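The backpack had belonged to three people before me, and each of them had left it something. The first left a smell of oranges. The second left a zipper that would open only if you talked to it. The third, my sister, left a note in the small pocket that read DO NOT OVERFILL, underlined twice, and then handed it over so full of her old sweaters that I had to sit on it all the way home.

It was pink. I was thirty-eight years old and about to take the night train to Clarkotgate to learn bookkeeping, and my luggage was pink. I told myself that a person with a certificate in bookkeeping could carry whatever color she liked. I did not have the certificate yet.

The course had sent a list. It arrived on a Sunday, slid under the door, though I have never met a mailman who works Sundays or one who would climb my stairs. It said students should bring a notebook, something to write with, indoor shoes, and "the text." It didn't name the text. I called the number at the bottom and a recorded voice told me I was caller 181 and that my patience was an asset, to be entered on the left.

I hung up and went to the bookstore on the corner of Bisov Street, where I asked for the text.

"For Clarkotgate?" said the man at the counter, and he brought out something dark from underneath, brown toward the bottom, with a picture on the upper part in a shade of orange I associate with old couches. He wanted 49 for it. I said that seemed like a lot for a book I hadn't opened. He said it seemed like a lot to people who had opened it, too.

So by evening I had everything, and the only thing left was to make it all go in.

## First attempt

I have a method for packing. I lay the bag flat, put next to it whatever I believe I need, and wait for one of us to back down. My notebook, the purple-blue one, had been bought for a diary in April and held a single entry, concerning soup. I tore out the soup. The rest was as good as new.

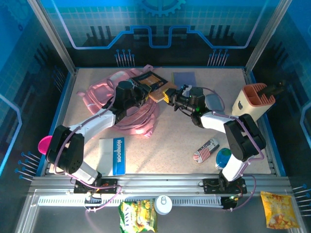

## Second attempt

The text went in first, and it went in badly. It was too wide for the main part if I put it in upright and too tall if I put it in sideways, and on the diagonal it turned the whole bag into a kite. I spoke kindly to the zipper. It came as far as the corner of the book and stopped there, like a guest who has noticed the other guests.

I took the book out and put the notebook in. The notebook fit beautifully. I could have packed a dozen notebooks and been the best-supplied student in Clarkotgate, provided they never asked us to read anything.

It was getting on for ten o'clock, and the train left at eleven. I did what I should have done in the store and opened the text.

It was a cookbook. Dirkurar's *Household Suppers*, 43 recipes, most of them involving a turnip. There was one chapter on managing the grocery money, with a worked example in which a family of six got through a winter on 3,000 of something. It had been left out of the currency. On the inside cover a former owner had written, in pencil, "Passed! M. D., Clarkotgate."

I read the grocery chapter twice. Then I smoothed out the soup page, which was still in the wastebasket and only slightly creased, and used it as a bookmark.

## Third attempt

I wore two of the sweaters and carried the book under my arm. The backpack went on my shoulders with the notebook and the indoor shoes in it, and the zipper, seeing there was no fight to be had, closed on the first pull.

At the Myung Road stop a woman got on with a green suitcase and the same book under her arm, same orange picture, and sat down across from me.

"Turnips?" I said.

"I've done up to page nine," she said, and moved her suitcase so I could put my feet up.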